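Print this page | E-mail this page

Filed under: Workshop builds > Arms and grippers > Simulation

# Fluvetitz kitchen set

Data card and README for the simulated kitchen episodes used with the Fluvetitz arm, the two-fingered one on the back bench at the Vaughan shared workshop. Read the section on limits before you download anything. It is the part I would want to read first, and the part most cards of this sort leave out.

## What is in it

- 107 episodes, each driven by hand from the bench controller
- one wrist view per episode, stored as still images with a joint log beside them
- a plain text file of task names
- two kitchens, `codusano_a` and `codusano_b`, both built with our Codusano scene files

All of it is rendered. There are no photographs of the real arm in here and there won't be until the real arm stops shedding its elbow belt.

## Why it exists

We wanted to know if practice in a made-up kitchen would help the arm pick things up on a real worktop. I doubted it when we began in February and I still doubt it, though a bit less for mugs. Several people at the workshop are keener than I am. Their notes are in `notes/keen` and mine are in `notes/other`.

## The wrist view

The view is fixed to the gripper, so the grey body fills the bottom of every image and the room tips whenever the wrist rolls. If you feed these to anything that expects a level horizon, expect rubbish back. The wrist roll is in the log, in degrees, and you can turn the images upright yourself. I tried it and saw no gain.
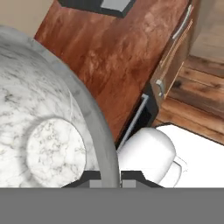

*Wrist view with the gripper close over the marble bowl. Cabinets and plank floor behind, all at a slant.*

Look at how much marble there is. Bowl and disc have the same veining, and a simple edge finder will happily trace the veins and miss the rim. People have told me this makes the set "hard in a useful way". It may just make it hard. Real kitchens near us have very little marble in them, and a model that learns to ignore veins has learnt something about our texture folder.

## Tasks

Task names are short and were typed by whoever was driving. Spelling varies. `mug_from_sink` and `mug_frm_sink` are the same task, and I've left them as they were so that the names still match the logs.

The sink tasks are the cleanest to work with. The basin is dark and plain, the mug is pale on the outside, and the fingers show up well at the bottom of the image.

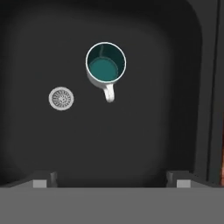 *Sink basin from above: white mug upright, teal inside, handle towards the open fingers. Drain strainer to the left.*

Don't read too much into good scores on these. A white mug on dark grey is about as easy as contrast gets. Ours at the workshop is a scratched steel sink under a strip light, and the first policy trained on this set reached for the reflection of the tap.

## Files

```
fluvetitz/
 episodes/
 logs/
 tasks.txt
 notes/keen/
 notes/other/
```

Joint logs are comma separated, with one header line. No log runs past 2,000 rows, as the Proltel controller board stops recording there without any warning. Episode 351 is numbered that way by mistake. There is no gap to fill, so please stop writing to ask for the missing ones.

## Known limits

- Contact is too kind. Fingers that close near a handle tend to hold it, where the real ones slide off.
- No water in any sink task.
- Light is even and bright nearly everywhere, so shadows tell the model very little.
- Success was marked by the driver at the end of each run. Drivers are generous to themselves, me included.
- Grip force is a guess copied from the motor sheet. Leave that column out.

## Using it

Fine for testing a loader, checking a wrist-view pipeline, or a first go at reaching. I wouldn't use it to claim that an arm can do the washing up. If you get a better result on a real sink than we did, send the logs as well as the video.

Contact the Vaughan workshop bench list | © Fluvetitz build group | Back to top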